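Two Hours Among the Desktops: A Visit to the Cosgrove Repair Hall

Preven is not a town that troubles the guidebooks. It has a station, a bakery that shuts at lunch, and a long brick building called the Cosgrove where old office computers go to be taken to bits. Once a year the building opens its doors, and in December 2022 I went, having already seen the bakery.

The sign at the desk said 2,619 machines had come through since July. Entry was free. The coffee was 2 dollars and tasted like something drained from a printer.

The tour begins in the receiving bay, where pallets of black towers wait under shrink-wrap with the resigned look of luggage. From there you follow yellow tape past the monitor shelves (skip them) and the keyboard bins (do not skip them, the crumbs are an education) to the benches, where I spent most of my time. A desktop lying on its side with its cover off is a more interesting thing than the one that used to hum against my shins for eight years.

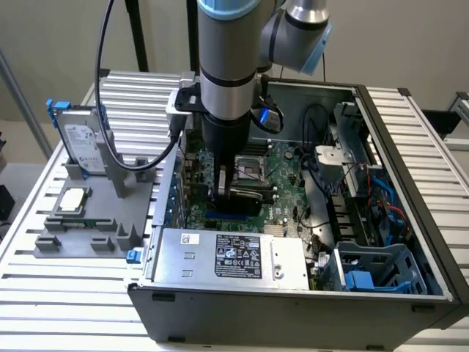
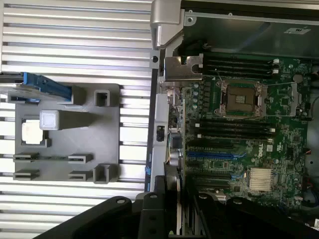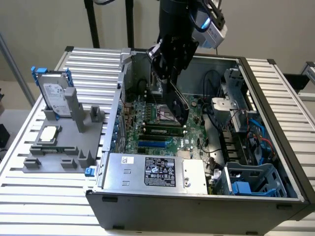
Photos: Urkuno

What won me over was the gray tray beside the case. It is 3D-printed, with a pocket or a peg for each thing, and the processor lies in its own shallow recess like a good chocolate. I have taken apart exactly one computer in my life, and I kept the screws in an egg cup. I now see where it went wrong.

The insides are more cheerful than you would guess from the outside. Green board, blue slot, blue latch on the drive cage, a bundle of red and blue cables along the wall. All that color, shut up in a black box under a desk where only the vacuum cleaner came near it. The power supply is the exception, a plain silver brick with a label full of tiny print that I read as far as my eyes allowed — not far.

After the benches, things sag a little. There is a film, 20 minutes long, in which the word "journey" is applied to a hard drive. There is a wall of nearly 2,000 case badges, which I liked more than I expected to, and a shop selling coasters cut from dead circuit boards under the name Skitix. I bought a pair. They scratch the table.

Getting there: the Cosgrove is a ten-minute walk from Preven station, uphill, signposted only once you have arrived. Wear a coat, as the receiving bay is open to the weather on one side. The keyboard bins are near the back door, and you may touch them if you feel you must.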